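Keeping Old Nursing Letters and Diaries at Home

My great-aunt Milagros Fajardo was a ward sister, and she left us 20 letters. Before you touch such papers, wash and dry your hands — gloves are clumsy — and clear away food and drinks.

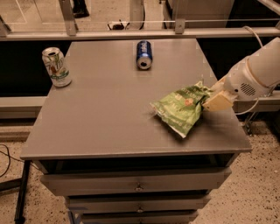
Cans and a crisp bag on a grey cabinet top.

Take out rusty pins slowly and write only with a soft pencil. 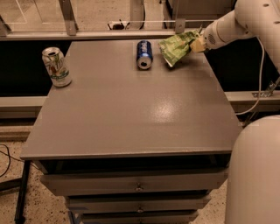 Letters should lie flat in a box, away from the sunny window. Choose a dull surface for reading. A glossy grey top gives a bright patch of light, and faded ink is then hard to follow.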